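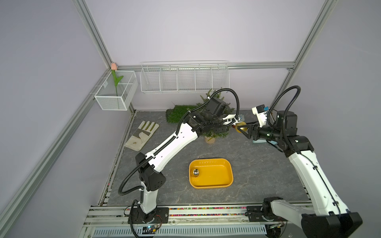

A pink tulip standing in a white mesh basket, with a potted shrub in front of the green turf.

I started keeping a Sabbath by accident. My phone died on a walking weekend near Plukivitz, and for two whole days I couldn't check a thing. I sulked for most of the first one. By the second I'd read half the Psalms in a draughty guesthouse and slept like a toddler!

That was last July. Back home I decided to try it properly: one day a week with no screens, no shopping and no catching up on work (my great weakness — I can always find one more email). I managed three weeks before I cracked and ordered a pair of boots during the sermon. Not my finest hour.

It was Kilian Reisinger, who leads the Wunent study group, who put me on to Pfister's little book on rest. It's only 90 pages and I've now read it 4 times. Pfister was a country pastor and terribly blunt. He says we treat rest as wages, something handed over once we've done enough, when in Genesis the first full day Adam and Eve get is a day off. They hadn't done a stroke of work! I must have heard that chapter read every year of my life and I'd never noticed.

So I've stopped trying to earn it. We light a candle at supper the night before, the phone goes in the bread bin, and I eat leftovers without guilt. Some weeks I pray a lot. Some weeks I mostly nap, and I've quit apologising to God for that.

The Wunent group is reading Pfister together from May 2020, two chapters at a time, and Kilian has a few spare copies to lend. Mine is staying put, I'm afraid — I've scribbled all over it.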